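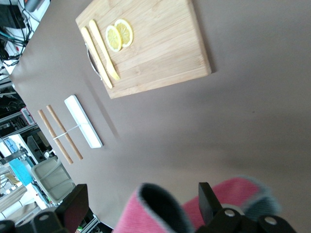
Lemon slices and two utensils on a bamboo board.

HATERSTEAD ALLOTMENT AND GARDENS ASSOCIATION
Minutes of the January meeting, Clumby Room, 7.30 pm

Present: Bhavana Mathew (chair), Bautista Fuentealba (minutes), nine plot holders.

1. Minutes of the previous meeting
Agreed, with one correction: under item 4, "stop tap" to read "stop valve".

2. Water supply
The meter at the Culus Lane gate read 3045 at the end of December. The reading at the start of October was 1094. BF has asked the water company to confirm whether the October figure was read or estimated. If it was read, a leak between the meter and the second standpipe is likely. The supply will stay off at the gate until the reply is received.
Action: BF to circulate the reply.

3. Storage tank
Two sizes were considered for the lower path. The 3000 litre tank was preferred – the larger one would need a concrete base and would block the barrow route. The base for the smaller tank is to be compacted hardcore topped with slabs, level in both directions. Overflow to run to the existing ditch. Agreed, one against.
Action: BM to obtain two written quotes, delivery shown separately.

4. Evangelista plots
Plots 3 and 8 on the Evangelista side are vacant. Plot 3 has standing water at the north end and will be offered at half rent for the first year. Plot 8 to be offered to the waiting list in the usual order. The request to split plot 8 was not supported.

5. Bonfires
Current rule retained: dry plant material only, lit after 4 pm. A proposal to allow painted timber was withdrawn.

6. Rents
No change. Payment by bank transfer should give the plot number as reference. Two payments received in the autumn had no reference and remain unallocated.

7. Any other business
The padlock on the top gate is stiff. BF to oil it, and replace it if there is no improvement.

Next meeting in March, same room and time. Closed 8.50 pm.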